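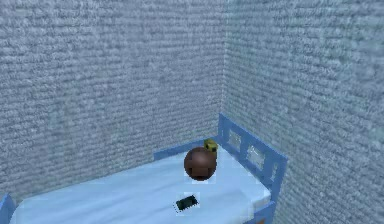
When I called Dalia Bensaid she was eating toast and couldn't find her other earring, so we started ten minutes late and I liked her right away. Dalia runs Jamidik, a two-person outfit that helps people sleep better without selling them anything to swallow. She used to be a night-shift nurse. "I spent nine years waking people up to ask if they were comfortable," she told me. "I think I owed the world a few hours back."

I should say I'm a terrible sleeper. I've tried the teas and the heavy blanket (too hot!) and the app with the man who whispers about trains. So I went in with a long list of questions, most of them really about me.

I asked what people get wrong first. "They go to bed to get sleepy," she said. "You get sleepy someplace else and then you go to bed." She makes her clients pick a chair. It has to be a dull chair, with a lamp and a book they've already read. Her business partner, Unai Urquijo, has been reading the same paperback about lighthouses since last August and says he has no idea how it ends.

The two of them keep paper sleep diaries from everyone they work with, 257 so far, in boxes in Dalia's hallway. I wanted to know what was in them. "Mostly complaints about husbands," she said, and then she laughed for a while. But she reads all of them, and the thing she keeps seeing is people who eat dinner at nine, answer email until eleven and then lie there furious at themselves.

"Being mad about it is the worst part," she said. "I had one woman who'd been up since three every night, and she had 2,000 unread messages and she'd do them right then, in the dark. I asked her to stop for a week. She called me on day two to argue."

Did it work? Dalia wouldn't give me the happy ending. "She sleeps a bit more. She still argues."

We got onto baths, which I'd been hoping for, as a bath is the only part of my evening I'm any good at. I'd always taken mine last thing, as hot as I could stand, then straight under the covers - wrong, apparently. Dalia wants it over an hour or more before bed. "You need time to cool off afterward. The cooling off is what makes you drowsy. If you climb into bed bright pink, you're going to lie on top of the sheets and hate everyone." 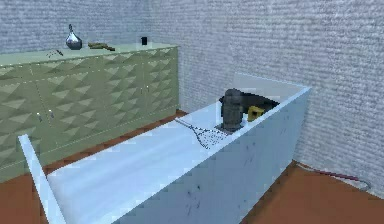
Dalia likes the bath finished an hour or more before lights out.

She's not strict about what goes in the water, by the way. Salts, oil, nothing, she doesn't care. She does care about phones. "Leave it in the kitchen. I've had three clients drop one in."

Toward the end I admitted to my own bad habit, lying there at 4 a.m. doing math about how much sleep I could still get. She groaned. "Turn the clock around! Please. Tonight." She was quiet for a second and I could hear her looking for the earring again. "And if you're awake, get up. Go sit in the chair."

I've picked the green one by the back window. So far I've read the first chapter of a cookbook four times.

We use cookies to remember your preferences and see which stories get read. By continuing to browse you accept our cookie policy. Accept all | Manage settings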